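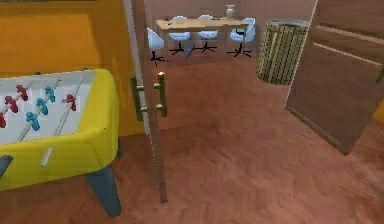
On the Keeping of a Common Room

It has been my practice on this site to write at some length about the administration of small residential buildings, and correspondence received since December suggests that the subject of shared recreation rooms deserves separate treatment. I have served as building manager at Nassar Court for a considerable period, and before that held a similar post at a smaller property. The observations below are my own and should not be read as the position of the owners' corporation.

The purpose of the room

A common room in an apartment building is, in law, common property. Every lot owner contributes to its upkeep through the levies, whether or not they set foot in it. Disputes about the room are therefore seldom confined to the people who use it. An owner on an upper floor who has never played a game of table tennis in her life is entitled to ask what the replacement table cost and who approved it.

In my experience the difficulty begins with the original by-laws, which are ordinarily drafted by the developer's solicitors before a single resident has moved in. Ours devoted two lines to the subject. They required that the room be used "for recreational purposes in a manner consistent with the quiet enjoyment of all lots". Most of my first year was taken up with the question of what that meant at half past ten in the evening.

Hours

We settled on a closing time of 10 p.m., extended to 11 p.m. during the summer school holidays. The extension was carried at a general meeting by a narrow margin and has been reviewed every year. I had expected the complaints to come chiefly from the lots directly overhead. They came from across the light well, where the sound of a dropped ball apparently travels with great clarity.

Felt pads were fitted to the chair legs and a seal was added to the door. I would recommend both measures before any building contemplates acoustic panelling. We obtained a quotation for panelling from a contractor trading as Flemidis and found that the sum would have exhausted the sinking fund allocation for the room. The pads were purchased from the hardware shop for very little and the complaints fell away over the winter.

Bookings

The booking system has passed through several forms. The first was a paper sheet on the noticeboard beside the lifts, which suffered from anonymous amendments. The second was a shared calendar, administered by me, which suffered from my annual leave. The present arrangement uses a program called Trarkton, which residents may open on their mobile phones, and which declines a second booking for the same period without requiring me to do so.

Casual use does not need to be booked. A booking is required only where a resident wishes to have the room to the exclusion of others, as for a child's birthday party. A refundable bond of $500 applies. The bond has been a source of some feeling. Mr Nipon Limsakul, of the ground floor, put the case to the annual general meeting that the figure was out of proportion to any damage that had been sustained, and he tabled the records in support. I thought his argument a fair one and said so at the time. The motion to reduce the bond was lost, though it was subsequently agreed that residents with a clear history of bookings might apply for a waiver. Four have done so.

Noise, food and the matter of keys

Food is permitted. It was prohibited until the year before last, and the prohibition was ignored so thoroughly that its retention served no purpose. Residents are asked to take their rubbish with them. Glassware is still not allowed.

Keys were abandoned in favour of fobs when it emerged that the number of keys in circulation bore no relation to the register. The changeover was carried out by a locksmith recommended by Hatum, our insurance broker. Replacement fobs are charged at cost. I would caution other managers that the fob log is personal information, and that a request from one resident to learn who was in the room on a particular evening should be declined in writing.

Equipment and its replacement

Equipment in a shared room wears at a rate that surprises those who have owned the same article at home. Our policy is to set aside a modest annual amount and to spend it on repair in the first instance. Purchases above $600 must go to the owners, and those above $1,000 require 2 written quotations. I regard these thresholds as sensible for a building of our size, although larger schemes will want to set them higher.

Donations require particular care. Residents who are moving out will frequently offer a couch, a bookcase or a board game with most of its pieces. We now accept donations only on the signed understanding that the item becomes common property and may be disposed of without further reference to the donor. This form was drafted by Ms Loretta Escobedo, a retired conveyancer and owner of Lot 14, following a protracted correspondence about a piano.

The piano remains with us. It was last tuned in autumn and is, I am advised, holding its pitch tolerably well.

Children

The by-laws provide that children under 12 must be accompanied by an adult. I have never been comfortable in the role of asking a child's age, and have generally found a conversation with the parents to be sufficient. Signage on this point has been reworded twice, most recently to remove the word "unattended", which several parents considered more suited to luggage.

Matters for the coming year

The owners will be asked to consider whether the room should be made available to the tenants' reading group on a standing basis. A standing booking would be a departure from the present policy, under which no resident may reserve the room more than a month in advance. Submissions may be left at the office or in the box by the letterboxes. I intend to write again once the matter has been decided, and will at that time also address the bicycle store, about which I have received a number of letters.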